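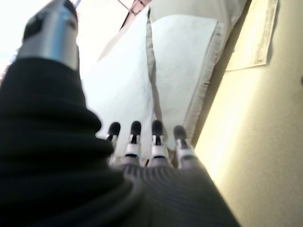 Nillura Hand Controller: Frequently Asked Questions

What does Nillura do?
It plans and runs finger motion for multi-finger hands working on cloth. You give it a target, such as a hem or a corner, and it returns joint commands for the fingers and thumb. Arm motion stays with your own planner.

Which hands are supported?
Hands with four fingers and an opposing thumb, as long as the driver reports joint position and motor current. Two-finger grippers are handled by Prurnis, a separate package.

Does it need a wrist camera?
Yes. The fold detector was trained on wrist views only. An overhead camera can be added for coarse planning, but it can't replace the wrist one.

The detector finds folds that aren't there. What should I do?
Check exposure first. White fabric under strong light loses its shading, and glare on the table can be read as an edge. Lock the exposure and lower it until the cloth shows some gray. If that doesn't help, raise fold_min_score.

Why are the fingers in my view left out of the fabric mask?
The self-filter removes them using the hand model and current joint angles. If part of the thumb still shows up as cloth, redo the wrist calibration. You need at least 9 poses.

What is the default control rate?
88 Hz. Below 51 Hz the slip check turns itself off and writes a warning to the log.

I get "port in use" at startup.
The state server listens on 3191. Stop the old process or set state_port to something else.

Can I replay a run without the hand connected?
Yes. Start with --replay and the path to the log. Commands are computed but not sent.

Who maintains it?
Tsutomu Sasaki looks after the controller and Ánh Lại the perception code, both at Flernham. Please attach the log and your calibration file when you report a bug.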